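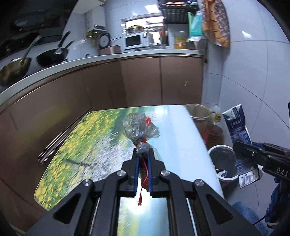 Draltden Opens Its Gripper Care Bench to Every Customer

KESARD -- Draltden, the family firm that has been mending tools for its neighbors since 1948, is very pleased to announce that its gripper care service is now open to anyone who owns a Badik hand-held gripper, no matter where it was bought or how long it has been knocking around in the kitchen, the shop or the back of the van.

The service grew out of a simple habit. Customers kept stopping by with a gripper that had gone a little stiff, or whose fingers no longer met squarely, and our bench staff kept putting them right over a cup of coffee. Over the past year they looked after 186 of them, and we thought it was high time we gave the work a proper name and a proper price.

Each visit takes 30 minutes. We open the pivot joints, clean out the lint and crumbs, add a touch of grease and tighten the screws evenly, side to side. Then the finger pads are washed, checked for wear and swapped if they have lost their grip -- thin plastic bags and string are a good test, and we keep plenty of both on hand.

Between visits, please wipe the pads with a damp cloth and let them dry before you put the tool away. A full service every 6 months suits most owners.

Bookings open in June at the Abbasi counter in Kesard, and walk-ins are always welcome on Saturday mornings.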